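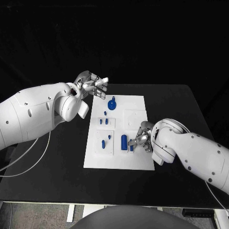
SECTION 4: SETTING OUT AND FITTING THE PARTS
Tridero assembly board, model 1598

4.1 Before you start

Place the white board on a flat, dark, matte surface. Pale or patterned tabletops make the white plates hard to tell from the board. Turn the long side toward the working position.

Parts in this set are blue. Boards, plates and fixtures are white. If your carton contains parts in any other color, it has been packed with the 1590 spares kit; contact Dovik parts service and quote the label on the carton lid.

1. Wipe the board with a dry cloth. Do not use solvent.
2. Check that each raised plate sits flat. Press down at the corners. A plate that rocks must be lifted off and reseated.
3. Lay the loose parts on the board, clear of the plates.

NOTE: The small pegs roll. Stand them upright as soon as they are out of the bag.

4.2 Placing the cylinder

4. Lay the thick cylinder on its fixture.
5. Press down with the fingertips until it stops moving. Use even pressure along the length. Do not strike it.
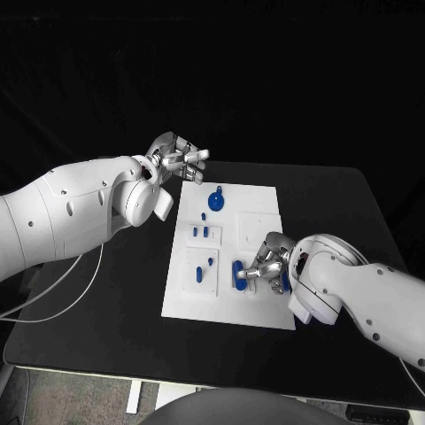

Fig. 4-2. Thick cylinder on its fixture, fingertips applied from above.

6. Try to turn the cylinder by hand. If it turns freely, remove it, clear any dust from the fixture and repeat step 5.

CAUTION: Do not lever a tight cylinder out with a screwdriver. The fixture will mark, and a marked fixture no longer holds to tolerance. Lift from both ends together.

4.3 Placing the geared knob

7. Set the geared knob on the upper part of the board with its peg pointing up.
8. Steady the knob from both sides. Keep the fingertips low, near the board surface, and leave the peg clear. 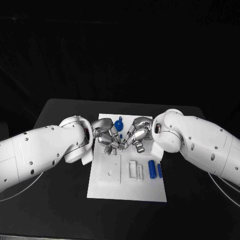

9. Check that the knob stands square. Look at it from the long side of the board first, then from the short side. A lean is easiest to see at the top of the peg.

4.4 Handling the small pegs

10. Pick up one small peg at a time, holding it across the middle.
11. Bring the second hand in to guide it. Both hands should work close together over the upper part of the board — reaching across from one side tends to knock parts that are already standing.

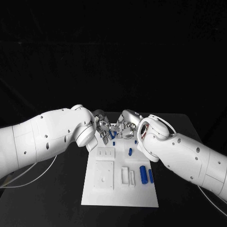 12. Lower the peg straight down. If it catches on the rim of a hole, lift it clear and start again. Do not twist it in.

NOTE: Pegs are rated for 1000 insertions. Replace them as a set. Pegs from the older Penrose board are slightly wider and must not be used.

4.5 Storage

Remove all parts before moving the board. Return the pegs to their bag and store the board flat, at a relative humidity below 70 percent. For replacement plates, see the Fultham supplement — plates are not sold singly.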